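Bernham quilt show moves to Ninside hall in May, entries still open
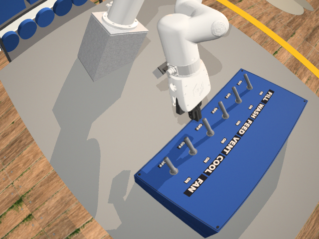 A white robot arm over a blue control panel, in a computer-rendered view.

The Bernham quilt show is moving. After six years in the school gym it goes to the long hall at Ninside in May, doors at 10am both days, last entry 4pm. Parking at the back, not on the lane please.

Main reason is space. Last year 224 quilts were hung and the bigger bed quilts ended up folded over rails so you only saw half of each. The Ninside hall has proper height on the walls and Caroline Sang, who is hanging the show again, wants every one of them full length this time. "I had people on their knees trying to look at the border of a king size," she said. "Not again."

Entries so far are well up. Forms are on the counter at Valtonen, the fabric shop by the bridge, and can be handed back there too. Put your name on the BACK of the quilt as well as on the form, a sewn label if you can manage it, masking tape if not. Safety pins have left rust marks before. Hanging sleeve 4in deep, stitched along the top edge, and stopping an inch short of each side. Cot quilts and wall hangings need one as well, several came without last time and had to be tacked up the night before.

Classes are mostly as they were. Bed quilts, cot quilts, wall hangings, hand quilted any size, first quilt, under 16s. The miniature class comes back after a gap, nothing over 25 inches on any side and that includes the binding. Group quilts can go in but won't be judged this year.

Judge is Siiri Seppälä, who teaches hand quilting and will be known to some from her winter workshops on feathers and crosshatching. She'll stay on for the first afternoon and go through the hand quilted class out loud, for anyone who wants to listen. Written comments go to every entrant whether placed or not, to be picked up with the quilt.

Workshops are in the side room, booked ahead at Valtonen or on the door if there's room left. Đạt Hứa has two sessions on free motion quilting on an ordinary domestic machine, bring your own machine and a darning foot that fits it, plus a couple of practise sandwiches about the size of a place mat. Jarmo Eskola is doing thread, what weight for what job and which needle to put it through. No machine needed for that one, just a notebook. He did a shorter version for the Bernham sewing group in the autumn and ran over by an hour, so this time he's been given the whole morning.

Foundation piecing with Matúš Kubíček is full already. There's a waiting list.

Trade stands are down the left side of the hall as you come in. Valtonen will have wadding on the roll and a remnant bin. Gundico is bringing threads and hand-dyed fat quarters and has put up the first quilt prize, a box of thread and a voucher. A secondhand table for books, patterns, hoops and part-finished projects will be by the stage, anything you want to donate can come along with your quilt at handing in. No machines on that table unless they run.

The raffle quilt is finished and up in Valtonen's window now. Sawtooth stars in blues and creams, double bed size, pieced by eleven members and quilted by Caroline on her long arm. Money goes to the hall's new lighting. Raffle tickets are on sale at the shop till counter and at the show, drawn at close on the second day, you don't have to be there to win.

Roughly 600 people came last year and the tea ran out by mid afternoon both days. Kitchen at Ninside is bigger, soup and rolls from noon and cake all day. Offers of cake very welcome, leave your name at the shop. Nothing with nuts, and no food or drink past the kitchen door, the quilts are right there.

White gloves will be at the entrance for anyone who wants to look at the back of a quilt. Ask a steward and they'll turn it for you. Photos fine unless the card on the quilt says no.

Handing in is the evening before opening, 5pm to 8pm, side door. Quilts in a clean pillowcase, named, no plastic bags. Collection is from half an hour after close on the second day, and bring your reciept from handing in or you'll be waiting while somebody looks through the forms.

Entry forms back by the end of the month. Under 16s enter free.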